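Chapter 5
Looking After the Fingers

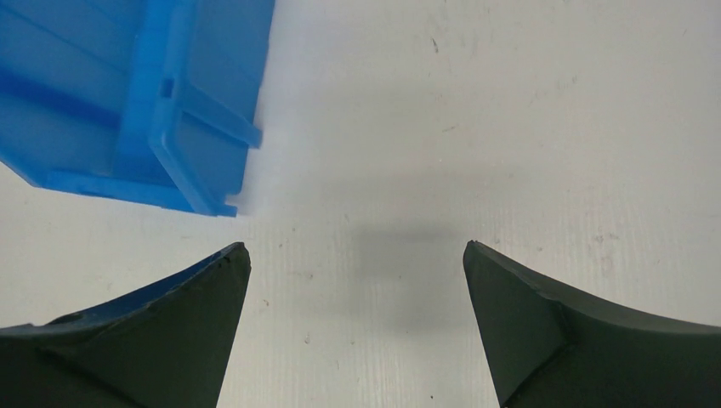
Most shops find out about finger wear from the parts it ruins. A cell starts dropping one piece in a few hundred, someone blames the software, and a week goes by before anybody bends down to look at the tips. A look costs almost nothing. On the two fingers over this white table, the left tip is blunt and slightly chipped, with a small uneven notch on its top edge, and the right one is worn a little rounder at the point. Neither flaw would stop the machine from running, and neither would set off an alarm. Whether they matter depends on what the cell is asked to hold, and that is the question this chapter tries to answer.

You should be wary of service intervals. The Namari cell used in our exercises came with a printed card telling the owner to change fingers every 2,000 cycles. Zoltán Kelemen, who kept the cell for us, ignored the card and logged each pair until it failed a simple grip test. One pair lasted 2,334 cycles. Another was finished at 376, after a bad teach point let it rub against a bin on every pick. An average of those two numbers would have told him nothing useful about the next pair.

The usual cure for a dropped part is to raise the grip force. I have seen it done many times and I don't trust it. More force can hide a worn tip for a while — and it can also mark soft parts and load the finger mounts. Before touching that setting, check the tips, then the mounting screws, then the point where the gripper closes. Write down what you find, even when you find nothing.

Ernő Bozsik, who read an early draft, objected that a busy shop has no time for this. Perhaps so. He was also the one who spent most of May chasing a vision fault that went away when he fitted new fingers.

5.1 What counts as worn

A scuff on the side of a finger is seldom a fault. Damage on the gripping face may be. Start by wiping both fingers clean with the power locked out, and compare them with an unused pair under the same lamp.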